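November, gripper 2, finger service

Pulled both fingers after Mpho complained the tips were "walking" under load. They were. Left bracket screw had backed out most of a turn, which explains why the left finger has been arriving late to every pinch like it had somewhere better to be. Cleaned the threads, dab of Plomum threadlock, snugged both sides by hand. The last person to use the long driver on these was me, and I have seen the cracked bracket.

Scuffs on the fingers are cosmetic. Left them alone. 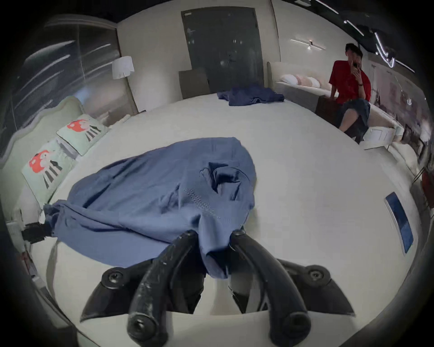

Knit is still the fussiest thing we pick, so that's what I'm checking against. Plan is 500 closes on cloth, then tips off and look for play. Girish wants 2,000. Girish is welcome to squeeze the handle.

Log counter read 693 at the start. Not resetting it again, Elli has opinions.

To do: order spare screws from Westex, find the short driver.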